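Soup weather, all year round: an afternoon with Špela Pavlović

I got off at the wrong stop, so by the time I reached Grelleto the lunch lot had gone and Špela Pavlović was sitting on the back step with her shoes off, eating a peach. "You're late," she said, "so you only get the barley." I'd have been happy with that, as I'd been thinking about the barley soup since a friend made me try it last winter, but then she brought out the cold cucumber one as well and I completely forgot to start my recorder.

Some of what follows is from memory, then. She's read it through and says I've made her sound nicer than she is.

Grelleto sells soup and bread, plus a cake on the days when somebody feels like baking one. It opened in what used to be a shoe repair shop on Liang Street, and if you look at the door frame you can still see where the heel prices were painted. Špela is 65 and came to all this late. Before it she spent most of her working life in the wages office at Gosten, the window firm, and she talks about the place with real fondness.

"I liked wages," she said. "People are always pleased to see you, or they are very angry, and either way you can do something about it. Soup is the same. If it's wrong I can put more salt."

I asked where she'd learned to cook and got a long answer about Flernina, the village where her grandmother lived, and where she was packed off every August until she was old enough to refuse. There are 114 steps from the bus stop up to the house (she counted them every summer, out loud, to annoy her brother) and at the top there would be a pot of something going, whatever the weather.

"Hot bean soup, in August! We were crying. My grandmother said the hot soup makes you cool. I don't believe it now and I didn't believe it then, but you couldn't argue with her, she had the spoon."

Did she at least learn the recipes? She pulled a face.

"She never told me one recipe. She told me stories about the neighbours, and while she was telling them her hands were doing something, and I was listening to the stories. So I know a lot about the neighbours."

What she does now is mostly worked out backwards, from what she remembers of the taste. The bean soup took her four years. She had the beans right, and the bay, and the little bit of smoked rib, and it still came out flat. Then her brother rang up about something else altogether and mentioned the sour apples, and she put the phone down on him and went out to buy apples. Half of one, grated, right at the end. I've tried it at home since and she's right, it wakes the whole pan up, although I put in too much the first time and it went a bit like pudding.

She's fussy about onions. They go in cold fat, not hot, and they get 50 minutes on the lowest heat she can manage, with a lid on and a pinch of salt. I said that seemed like a long time for an onion. She said it was a long time for me, and for the onion it was nothing.

She isn't at all fussy about stock, which surprised me. Water will do for most things if you've treated the onions well, she says, and she can't stand the sort of cookery writer who tells working people to roast bones on a Wednesday night. Cubes are fine. She even keeps a box on the shelf where customers can see it, and one man has written her a letter about it.

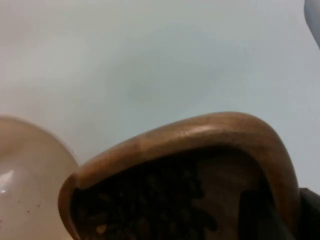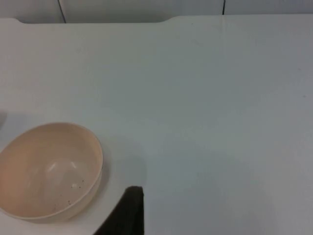 We got on to the subject of bread, where I disagree with her. Špela thinks bread for soup should be a day old and quite dull. Mine has to be warm or I feel cheated. "If the bread is so exciting, eat the bread," she said, and went to see to the door, where a boy wanted to know if there was cake. There wasn't.

When she came back I asked about money, which I always feel awkward about, but she'd done wages and didn't mind a bit. The first year was bad. She'd priced everything as if her own time was free, and it took her daughter sitting down with the till rolls to show her she was paying people to eat. She put the prices up on a Monday and hid in the kitchen all morning. Not one person said anything except the man who'd written about the stock cubes, and he comes in more than he used to.

"He's 71 and he lives alone and he wants to fight with someone," she said. "So he comes and we fight a bit, and he has the lentil."

I wanted to know what she eats on her day off. Toast, mainly. Sometimes a tin of sardines – "with the lemon, I'm not an animal" – and in hot weather the cold cucumber one, which she makes in a jug and drinks standing at the fridge. It's only yoghurt, cucumber, dill, a small clove of garlic and enough cold water to make it pour. She leaves the skin on, and says to let it sit for a couple of hours before you taste it, as the garlic takes a while to show up.

Would she ever write the recipes down? A publisher did ask, apparently, or somebody who knew a publisher. She got as far as the bean soup and found she couldn't do it without the neighbours. There was the woman who kept geese in her bathroom, and the two cousins who didn't speak because of a ladder, and by then it was nine pages and she hadn't soaked the beans.

I told her I'd buy that book. She said I could have the nine pages if I could read her writing, and I can't, I've got them on the kitchen table now and I'm stuck on what is either "marjoram" or "my uncle".

She wouldn't let me pay for the barley. I left the money under the plate and she ran after me down Liang Street with it, still with no shoes on, and my bus went past while we were arguing.

Last updated: Tuesday, August 13, 2024

Comments (4)

bay_and_barley
Tried the apple in bean soup last night. My husband asked what I'd done differently and I wouldn't tell him.

Maureen T
Fifty minutes for onions!! Lovely read but I've got three kids.

oldtillroll
I am the man with the stock cubes. It was a perfectly polite letter.

Pippa
More about the geese please.

Recent posts
What to do with too many courgettes
My mum's pressure cooker and why I'm scared of it
A day out in search of decent rye bread
Dill: a love letter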